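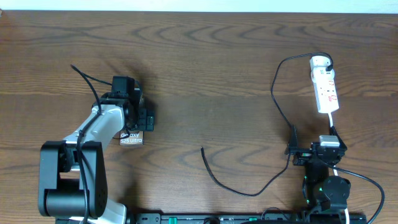 Wooden table, white wall.

21 September 2024

My feet hurt and I should sleep, but I promised myself to write on the same evening, because after the last pilgrimage I waited a week and then I remembered only the soup.

We walked from Plorken to the chapel in Lallar. It is 9 kilometres if you take the river path, and we took the river path, although two of the older ladies said the upper road is drier. They were right about the mud. I wore the brown shoes which I bought for office work, and now they are standing in the bath with newspaper inside.

The morning prayer was in the church at seven. I was asked to do the reading, the one from Ruth where she says "whither thou goest". Our priest likes the old translation for such days. I had practised "whither" in the kitchen many times, and in my language we have no such sound, the "th", so I practised that too. When I stood at the lectern my mouth was very dry. I read slowly. I made one mistake, I said "lodgest" in a strange way, and a small boy in the first row looked up at me with interest. After this I was calmer.

I have been in this parish for six years and still, before I read, I feel like a guest who has been asked to carve the meat. I do not know if it goes away. My mother read in our village church for most of her life and she told me she always held the side of the stand with one hand so that people could not see it shaking. I did the same today. The wood there has a soft place, so perhaps many readers did it before me.

The people from Hisero joined us at the bridge. Since the two parishes were put together there has been some coldness, mostly about Mass times and about the Easter candle (which I will not write down again, it fills enough pages in this diary already). But walking is good for this. You cannot stay cold with somebody when you are both holding the same branch so that it does not hit the person behind. I talked for a long time with a woman who was a midwife and is now learning the organ. She said the pedals are the difficult part, her feet do not believe that they are making music.

We sang the litany on the flat part. On the hill there was no singing, only breathing.

The chapel is 900 years old, they say, though the roof is newer and the door is newer than the roof. Inside it is so small that we could not all go in. We were 60, and the rest stood on the grass while the priest spoke with a loud voice towards the door. I was outside, next to the wall, and I liked it there. I put my hand on the stones. The sermon was about Abraham leaving his father's house and I heard perhaps half of it, the wind took the other half. I wrote one sentence on the back of the song sheet: he was told to go before he was told where. I want to think about it more. When I moved to this country I knew exactly where, I had the address on a paper, and it was still like going into fog.

During the silent prayer I tried to pray for my brother and not for what I want my brother to do. It is harder than it sounds. Each time I began well, and after a moment I was again giving God instructions. I started again several times. Then the bell rang.

The collection was for the chapel roof, 300 pounds came together in the basket, and the priest looked pleased and a bit surprised. Afterwards there was bean soup and bread. I had brought my plum cake, which was too wet in the middle - I think the plums this September are too juicy - but the pieces went anyway. A man from Hisero asked me for the recipe and I had to explain that I measure the flour with my father's coffee cup, so I can give it to him only if I send him the cup as well. I will weigh it next time and write it down properly.

We came home with the Villaseñor coach, because the way back is too long for many of us. The driver had the radio on very low and half of the bus was asleep. I was not asleep. I looked at the river, where we had walked in the morning, and it looked much shorter from the window.

Things to remember: give back the umbrella with the green handle. Ask at the parish office if the reading list for October is ready, and say yes this time if they offer me Isaiah, even if it has the long names. Telephone my brother tomorrow after Mass, and listen first.

The shoes are still wet. I have just changed the newspaper.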